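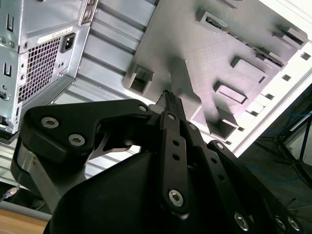

According to Geeta Jaiswal, the club began with one complaint: girls in Bosico who wanted to play soccer past the age of twelve had to ride a bus to Jallia to do it. She put up a notice at the school, and enough players came to the first practice to make 2 teams.

Bosico Soccer School is still run from the same field on Thomas Road. We coach boys and girls from six to eighteen, and we have an adult team that plays in the Plikum League. Practice runs all year except for a break in November, when the grass is reseeded.

We have three age groups. The youngest play small games with no league table. The middle group trains twice a week and plays on weekends. The oldest group follows a full league schedule -- home and away -- and some of those players help coach the little ones.
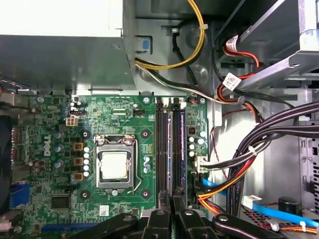
Muthoni Urio would rather see a child play four positions badly than one position well, and has told plenty of parents so from the touchline. Our coaches mostly follow that. Players under twelve change positions every match, goalkeeper included.

Fees are paid by the season. They cover the field, referees and a shirt. Shoes and shin guards are up to the family, but we keep a box of used ones in the clubhouse -- ask before you buy.

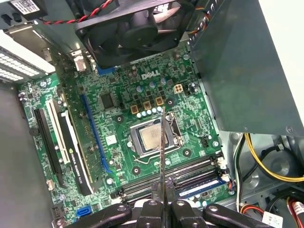 My son sat on the bench for a year at his last club and he plays every week now, one parent wrote to us after the spring season. Every player who comes to practice gets at least half of the next match.

New players can come to two practices before signing up. Forms are at the clubhouse.

Page last updated May 9, 2018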